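Chapter 3
After the Meal: Bowls, Plates and Stains

In the first two chapters we have looked at how food is prepared and served. Now we turn to the work which follows – the washing of the dishes. Many students consider it too simple to study. Modupe Ekwueme, who taught housekeeping at the Thepsuriya school, gave it 36 lessons.

A glazed surface is smooth, but a thin film of sauce can remain on it. On white ware such a film is easy to notice, and for this reason we begin with white bowls.

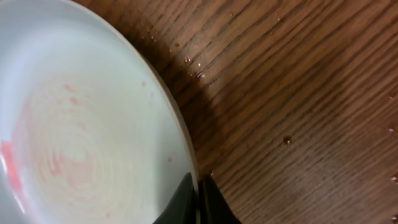 Figure 3.1 White ceramic bowl with reddish residue on the inside.

Before you read further, think about the dishes in your own kitchen. Which foods leave colour behind? Do you rinse first, or wipe first? Write your answers in your notebook – you will need them in Section 3.2, where we compare cold and warm water.

3.1 Kinds of residue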